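Plellby group reports first results with hand-held gripper

October 2022 – Researchers in Plellby have tested a method in which people teach a robot by using a gripper held in the hand. Hanyu Hou and Bendik Lunde collected the demonstrations at a table in about 3 weeks.

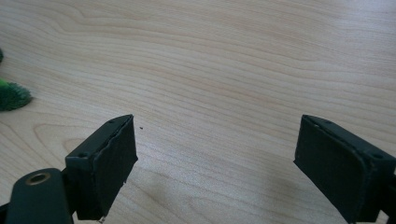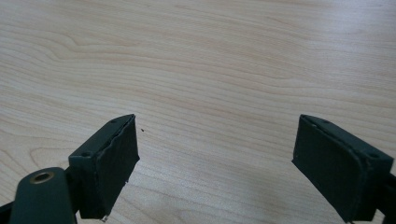

The two fingers of the hand-held gripper over the wooden tabletop, in both pictures.

The robot then learned 8 simple tasks – 2 of them still fail often, says Lunde. A longer report will follow in December.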